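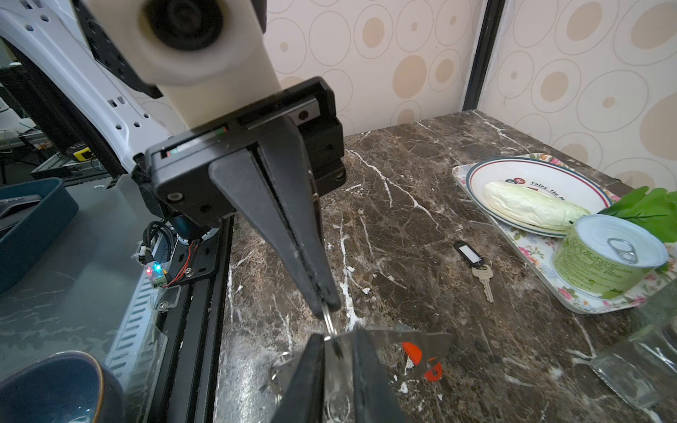

A bottle opener on a key ring.

I have lived in this country for six years, and I still do not know what to answer when somebody says "just bring a plate". The first time, in May, I brought a plate. It was clean and empty, and I stood with it in a garden in Drirkton until the host, very kindly, put a sausage on it.

Since then I have learned the rule, but I am not sure I agree with it. At home the person who invites also cooks. My mother would cook for two days and would be offended if a guest came with a salad. It would mean the guest did not trust her to fill the table. In the shared meal everybody carries a part, and no person is tired at the end. I can see that it is fair. What I miss is the feeling of being looked after for one evening.

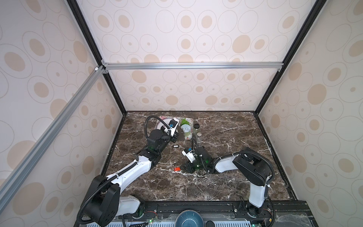 What the guest owes

My neighbour Nermin Dönmez disagrees with me. She says hosting in the old way is a kind of debt, and that she still remembers which families in her street had not paid it back. She prefers a bowl of olives at the door and no accounts afterwards.

Perhaps she is right about the debt. But I notice that people here apologise before they invite. The house is small, the chairs do not match, it will be nothing special – and then the invitation is put off to the next season. I would eat soup standing up if somebody asked me to come on a Tuesday.

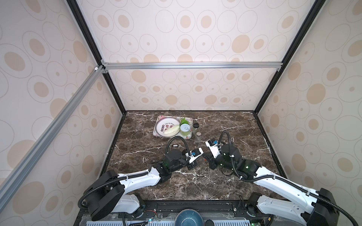

DRIRKTON, Sunday, February 23, 2025

Tonight I am cooking for the neighbours, and I have told them to bring nothing. Two have already written to ask what they should bring.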